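Learning to throw away paper

November 25, 2019

When my husband and I moved to Altow in April, we paid for 80 boxes. The man from the moving company looked at the list two times and asked me if it was correct. It was correct. Some of these boxes I did not open in the old apartment, and I did not open them in the new one either. They stood in the hallway until autumn and we walked past them sideways.

Most of the weight was paper. In my country you keep every paper, because one day an office will ask you for it. My mother still has the receipt for a refrigerator that was bought before I was born. So I kept everything too: gas bills, school letters, instructions for a coffee machine that we gave to my sister-in-law.

My neighbor Davina Paterson worked many years in an archive, and she gave me a rule which I liked. Take one box in the evening, sit down, and touch each paper only one time. You decide immediately. If you put it back "for later," you have lost. I made 2 piles, keep and recycle, and I was not allowed to make a third.

The first week was slow. I read everything. I found a letter from my old landlord, Mr. Lewis Galbraith, where he explains in a very polite way that the balcony is not a place for tomatoes. I found bus tickets from Altden, and the program of a concert I cannot remember at all. I kept the letter and recycled the program.

After that it became easier. I stopped reading the bills and looked only at the year. For taxes and the bank I asked a person who knows, and I advise you to do the same, the rules are different in every place. For the rest I asked myself if I would be sad when it burned. Usually I would not.

On a Sunday-type afternoon with rain I also weighed the bags, my husband thinks this is strange. Together they were some 200 pounds. The recycling center on Ritchie Road took everything and the lady there gave me a leaflet, so I came home with paper again.

Photographs are still waiting. There are many of them and half show people whose names only my mother can tell me. She visits us in spring and I will make soup and we will do it together, with a pencil. 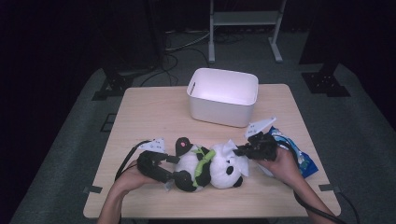 An empty white bin on the table.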